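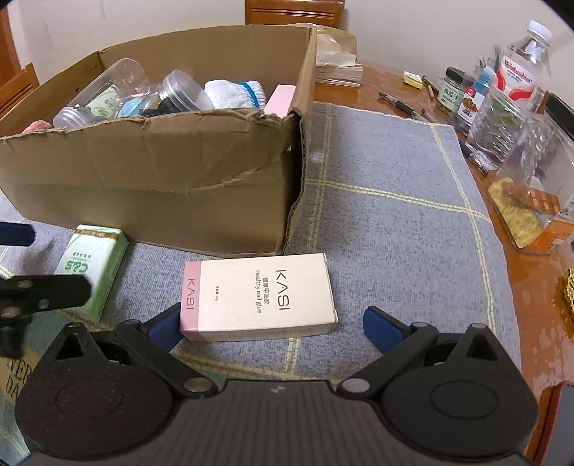
Lining up on a box of nail glue at the Jasteck open day.

I had never given much thought to nail glue before I went to Jasteck. I'd been told to expect robots, so I'd put on sensible shoes and charged my phone, and I spent the best part of a morning leaning over a tablecloth watching a pair of black jaws close in on a little pink and white box. I loved it, I should say that now.

The open day was on Saturday, April 11, 2026, and 158 people had put their names down. I was in the second group, 24 of us, which is too many for one table, so we took turns at the front. Bouchra Belhaj was running our session. She has the kind of voice that carries without ever getting loud, and she began by telling us to forget the films.

'Everyone wants to see it walk,' she said. 'I want to see it tidy up!'

Tidying up is the work here. You hold the gripper in your own hands, you pick something up off the table, you move it, you let go, and all of that is recorded so that a robot can learn from it later. One go is called a run. Bouchra's team had done almost 4000 of them since February, and she seemed to remember most of the bad ones personally.
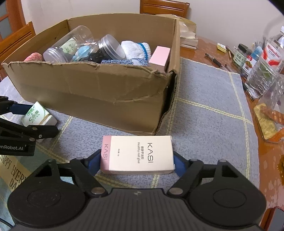
I asked her what made a run bad. Dithering, mainly. People hover over a thing, change their minds, go in from the left, come out again, and a machine copying that will dither too. She wants you to make up your mind before your hand moves (my mother used to say the same about buying shoes).

The other half of the team that day was Said Bouazza, who came over from Edmont two winters ago and still does the train journey. He's the fast one. He talks the whole time he's working, about football, about his lunch, about a café near the station called Brullero where they apparently do a very good almond thing, and the jaws just carry on underneath the conversation. I asked if he noticed he was doing it. He said he noticed when he got home and reached for the kettle with two stiff fingers.

Two people can work the same table, and that's when it gets interesting – you have to keep out of each other's way without stopping to be polite.
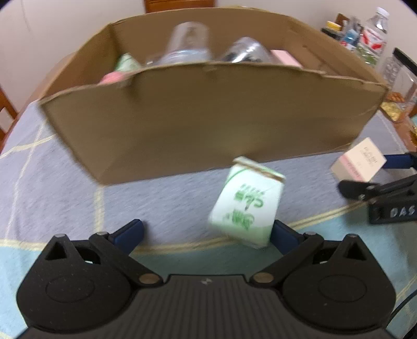

Two grippers over one tablecloth: a tilted cup for one, a pink and white box for the other.

A man in our group wanted to know why they didn't use nice plain blocks on a nice plain table. Bouchra was very patient with him. Homes aren't like that, she said, and hers certainly isn't. She likes a table with pens on it, and packets, and a big cardboard box that has seen better days.

Then we were allowed a go. I did 38 seconds, which I was told was slow for one small box, and I squeezed far harder than I needed to. Said showed me how to ease off, and my second try was a bit less like wringing out a dishcloth. The woman after me, who had come with the Daher group and said she did embroidery, was better than the lot of us.

I stayed on through the next group's session with a cup of tea, mostly so I could watch people's faces when they got their turn. They all stuck their tongues out a little. Jasteck is planning another open day before the autumn, and I've already asked Bouchra to put me down for it. She said yes, as long as I practise on the washing-up first.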